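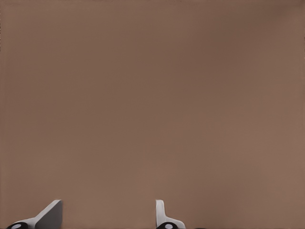

Brunine has extended its powder coating line for steel and aluminum gates at the Etness plant, the company said on 23 April 2025. The line now takes single leaves up to 13 feet wide, which previously had to be coated in two sections or sent out. Eight standard colors are offered at no surcharge, among them a matte brown close to the muted, grayish brown of the plain surface shown, a shade between taupe and cocoa. Other colors are mixed to order and carry a longer lead time.

The new oven replaces a box unit that limited the plant to one batch per shift on larger work. Panels now move through pretreatment, drying, coating and curing on a single overhead conveyor. Steel parts receive a zinc-rich primer before the color coat. Aluminum parts skip the primer but go through an extra etching tank, and the two metals are run in separate batches to keep the rinse water within limits.

Film thickness is measured at the top rail, the bottom rail and both hinge posts on every leaf. Brunine said 193 leaves were coated during commissioning, and that rejects were mostly traced to poor grounding at the hanging hooks. The hooks have been changed to a narrower pattern that is stripped after each pass — the older type was cleaned weekly.

The first outside order on the line is for Duvesness, a housing development where some 344 yards of perimeter fencing and the matching vehicle gates are to be installed from June. The fencing is welded steel with flat-top pickets. The vehicle gates are aluminum sliding units, chosen to reduce the load on the drive motors. Posts will be set in concrete ahead of the panels, and the site contractor will handle the electrical work.

Gate operators and safety edges for the project are being supplied by Beltrán, which also provides the control boxes for Brunine's standard sliding range. Hinged gates remain available with manual latches only.

Lead times for standard sizes are unchanged. Trade customers with open orders for oversize gates can ask to have them moved to the new line, provided fabrication has not started. Touch-up paint in the standard colors is included with each delivery — one can per gate.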